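The Returns Floor

On the returns floor at Sistden, the day used to be measured in carts. A cart came up from receiving with whatever had been handed back by companies at the end of an equipment lease: laptops, docks, lamps, mice, the contents of a thousand desk drawers. A sorter stood at a bench, picked each thing up, turned it over, decided what it was worth, and put it in a bin. Then another cart came.

Yeison Ríos did that for six years. He still works on the floor, in the same building and at the same hourly rate, but his badge now says "cell operator," and when I ask him what a cell operator does he thinks for a while before answering.

"I put things down," he says. "Then I pick up what it dropped."

The "it" is a two-armed sorting station that the company calls Ristix. Sistden announced the program in May with the kind of language that always comes with these announcements. Workers would be freed from repetitive tasks. They would move up to supervision and judgment. The press release promised 2000 items a shift from a single cell once the system was fully trained, and it said no jobs would be lost, a sentence that turned out to need a footnote. Temp contracts that ended that spring were not renewed. The company doesn't count those.

I spent three days on the floor. On the best of them, the cell I was watching handled 759 items. A sorter on the old benches, working alone, was expected to handle 774.

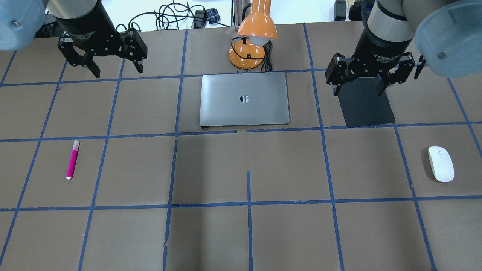 What changes for the people is harder to put in a press release than a throughput number. A bench sorter worked from a heap and made the heap go away. A cell operator works from a grid. The bench is covered in brown kraft paper and marked off in squares with blue painter's tape, and the job is to lay objects out where the arms can get at them: a closed laptop near the top, an orange lamp behind it, a white mouse way over on the right, a marker by itself on the left. Ríos tells me the spacing is his to manage. If two things sit too close together, a gripper can close on both or on neither, and the miss goes into the log under his badge number.

That last detail took me a while to understand. The robot's errors are recorded by operator. Management's explanation is that layout quality affects success, which is true as far as it goes. It also means a person can be coached, in the human resources sense of the word, for something a machine fumbled. Ríos had 203 logged misses during one week in May. He has no idea how many were about the layout, and when I asked, neither did the shift office.

Rima Semaan has been on the floor longer than anyone on days. She trained Ríos on the benches and, for a few weeks, trained the cell as well, guiding the arms through one grasp after another. She doesn't hate the thing. Her shoulders feel better than they have in years, she says, and she would not go back to lifting monitors for anything. What bothers her is the knowledge.

"I could tell a bad hinge from the way the lid moved," she says. "Just from picking it up. Nobody asked me to write that down, and the arm doesn't feel it."

Under the old system, a laptop with a bad hinge went into the repair bin. Now it goes where the other laptops go, and somebody at the Noltis warehouse across town finds out when a customer does. Sistden says a later software update will address grading. It gave me no date.

I asked the company what supervision and judgment look like in practice, since that was the promise. The answer came by email and referred to "exception handling." On the floor, exception handling is a button. When an arm stops over something it can't sort, a light comes on, the operator walks over, takes the object away, and presses the button. Semaan presses it and sits back down. She has a stool now — a good one, she points out, with a back.

There may well be a version of this that pays off. The arms don't get tired, and the people who run the program seem sincere when they talk about injuries. But a raise was supposed to come with the new title, and it has been "under review" since the badges were printed. Meanwhile a second cell is going in by the loading door, where the last two benches used to be. Haddadin, the contractor doing the installation, had already taped out the floor when I left. Ríos has been told he'll be running both.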